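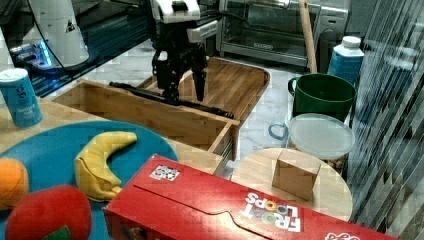 By Hjalti Ragnarsson, Press Officer, Thorlacius

JOLLBERG, September 12, 2018. Thorlacius, the family company that makes and repairs kitchen furniture in Jollberg, opens today its new repair service for private homes. The service has the name Utham, after the street where the first workshop of the company stood. From now on, a household can send in a drawer, a door or a whole cabinet and receive it back in good working order, also if the kitchen was made by another producer.

The company has repaired its own kitchens for many years. Until this summer it did so only inside the guarantee time. Customers with older kitchens had to look for a local carpenter, and many of them wrote to us that they could not find one who wanted so small a job. In March we asked our customers by letter what they would do with a drawer that does not close. We received 826 answers. More than half of the people wrote that they would keep using it as it is, and many others that they would replace the full cabinet.

"A drawer is opened many times every day and we do not think of it until it sticks," says Ebere Etim, head of the repair workshop. "In most cases the wood is still very good. It is the slide that is tired, or the bottom panel has come out of its groove. This is one hour of work for a trained person."

Utham works in the following way. The customer fills in a short form, on paper or on the website, and adds the measures of the piece. The workshop answers with a fixed price before anything is sent. The customer may then bring the piece to Jollberg or order a pick-up. Small repairs, such as new slides, new glue in the corners or a new bottom, are ready in five working days. Pieces that must get a new surface need nine working days, as the oil has to harden between the layers.

The workshop repairs solid wood and veneer. It does not take pieces with water damage deeper than the surface, and it does not take stone counters. For painted fronts, the color can be matched from a sample, but the company asks customers to understand that an old front which has been in the sun will always be a little different from its neighbors.

The repair workshop is placed in the former storage building behind the main factory. It has been rebuilt during the spring and the summer, with new floors, better air cleaning and a separate room for oil and paint. In the same building there is now a store of spare parts with 2,000 different slides, hinges, knobs and handles. A part of this store comes from producers who have closed, and Thorlacius bought it over several years for exactly this purpose.

Poul Mikkelsen, managing director of Thorlacius, does not expect that the new service will hurt the sale of new kitchens. "People have asked me this question many times since we told our dealers," he says. "A customer who has had a good repair will remember who made it. And when the day comes that the family needs a bigger kitchen, I hope they will call us. If they do not call, we have still been paid for honest work."

Two apprentices have started in the workshop this month. Pascal Millet, who has been a cabinetmaker at the company since his own apprenticeship, is responsible for their training. They will learn the dovetail joint and other joints by hand before they go to the machines, and they will spend some weeks in the spare parts store in order to know the older types of hardware.

With the opening, the company publishes also a small booklet on the care of wooden kitchens. It is written by Bjartur Hauksdóttir of the customer department and has the title Nededness, an old spelling mistake from the first draft which the staff became fond of. The booklet explains how to clean a slide with a dry brush, how often to oil the inside of a drawer, and when it is better to leave a screw alone. It is free of charge and can be picked up at the factory shop or ordered together with the repair form.

Dealers who wish to receive forms and booklets for their shops are asked to contact the press office of Thorlacius in Jollberg.

Recent news from Thorlacius
New opening hours in the factory shop
Oak or beech: a short guide for dealers
Summer closing of the Jollberg factory
Thorlacius looks for two apprentices
Changed guarantee terms for hinges and slides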